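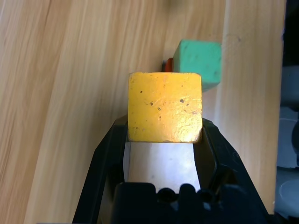

Totell is looking for operators and reviewers to help test a draft code of practice for shared work with two-armed robots. The code sets out how a person should start, pause, hand over and log a manipulation task when both arms reach into the same space. It has 13 rules so far, and some of them read better on paper than they work at the table. The tasks are small ones, such as holding a yellow wooden cube between two gripper fingers with other blocks close behind it, and the rules have to hold for these before we try them on anything heavier.

We have nine paid places at our Neltside site, starting in June. Sessions run from 13:00 and last up to four hours with a break. You would normally come in twice a week.

What you would do

You will work in pairs. One person runs the task and the other keeps the log, then you swap. The logger has the right to call a stop at any time and doesn't have to give a reason until afterwards. Most of the block work covers rules 4 to 7 — who has the object, which arm may enter, and what counts as a clear gap. 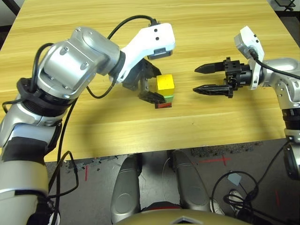

Block stacking with two arms: left gripper closed on the stack, right gripper open.

After each run you will fill in a one-page form. We want to know which rule you were following, whether you understood it the first time, and what you did when it didn't fit. A run that ends in a stop is a full result and is paid the same. Please don't tidy up the log to make a run look cleaner.
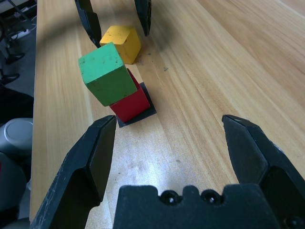 The wording matters to us as much as the runs do. Rule 6 now says that a second gripper may approach "when the first is at rest", and two of our own staff read that in different ways. If you can spot that kind of problem and write a clearer sentence, we would like to hear from you, even if you have never worked with a robot.

Who can apply

You need to be 18 or over, able to stand or sit at a bench for an hour at a time, and comfortable reading and writing in English. Experience in machine safety, inspection or technical writing is useful. Training on the Murín log sheets is given on your first visit and is paid.
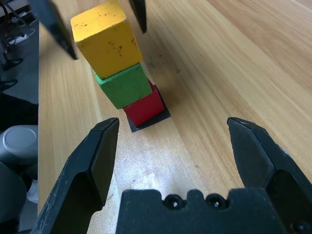 We plan to complete 200 logged runs before the draft goes to our partners at Triltia for comment. Everyone who takes part will get a copy of the draft and may have their name listed in it, or left out if they prefer.

To apply, send a short note about yourself and the afternoons you can do to Dušan Zelenák at the Neltside office. No CV is needed at this stage.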